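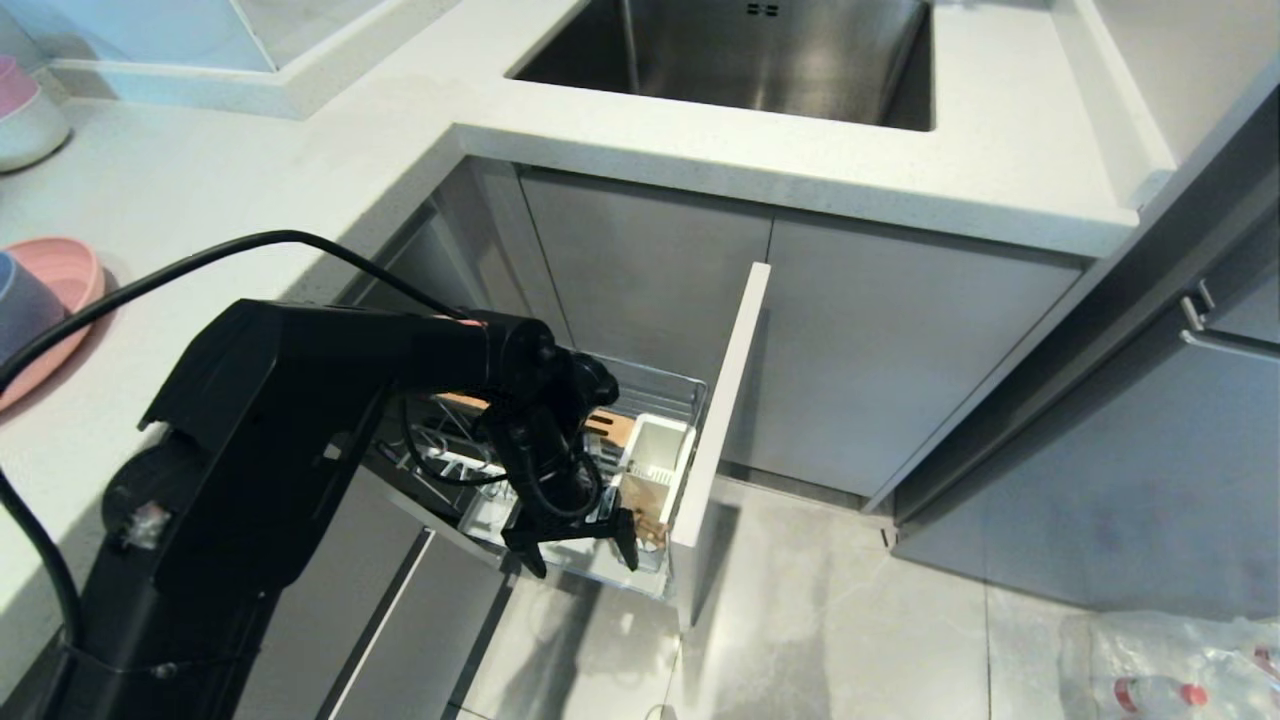

Kruger pull-out wire basket, under-sink model
Reviewed by Benedetta Carbone
Tuesday, May 7, 2019

Rating: 4 out of 5

The Kruger is a wire basket on side-mounted runners, intended for base cabinets where a fixed shelf would waste the back half of the space. I bought it to replace a shelf in the run beneath a deep undermount sink. It has been in daily use since November.

Fitting

The kit contains the basket, two runners, four front brackets and a bag of screws. The instructions are a single folded sheet with diagrams only. Drilling positions are given from the front edge of the cabinet side, which is correct for an inset frame but leaves the door brackets slightly proud on a frameless carcass such as mine. I moved both runners back by 2 mm and the front then sat flush with its neighbours. Check this dry before drilling.

The runners must be level with each other. A small error does not stop the basket from moving, but it will drift open on its own. Mine did so until I slackened the left runner and reset it with a longer spirit level.

Allow an afternoon if the waste pipe has to be rerouted. A deep sink bowl takes a good deal of height out of the cabinet, and the trap usually hangs in exactly the space the basket needs. I fitted a Waston space-saving trap, which runs the pipe along the back wall. With a standard bottle trap the basket would not have closed.

In use

The basket pulls out far enough for the rear items to be lifted straight up. This matters under a worktop with a thick front edge, where a shorter runner would leave the last row hidden. I can reach everything while standing at the sink.

The wires are closely spaced along the base and wider at the sides. Bottles stand upright. Narrow items, such as a bottle brush or a spray head, tip over or poke through the side wires and can catch on the cabinet when the basket is pushed in. A plastic caddy placed inside solves this and also catches drips, and I would treat one as a necessary extra. Kruger sells its own insert, but any straight-sided caddy of the right width will do.

Movement is smooth when loaded and noisier when empty. The soft-close mechanism works over the last part of the travel only. If pushed hard, the basket still reaches the stop with a knock.

Finish and cleaning

The coating has lasted well except at one weld near the back, where a spot of rust appeared after a bottle of descaler leaked. I rubbed it down and touched it up with enamel paint. The basket lifts off its runners after two clips are released, and can be washed in the sink. The clips are stiff and easier to work with a flat screwdriver than with fingers.

Compared with the Britorville

I previously fitted the Britorville equivalent in another kitchen. It has a solid base, which is easier to wipe, and better printed instructions. Its runners are shorter and the rear quarter of the basket stays under the worktop. For a utility cupboard I would choose the Britorville. Under a sink the Kruger is the better arrangement.

For: full access to the rear, good runners, removable for washing.
Against: poor instructions, coating thin at the welds, caddy not included.

Part number 3220. Supplied by Vidutance, delivered in 9 days. Runners guaranteed for 5 years, basket for 2.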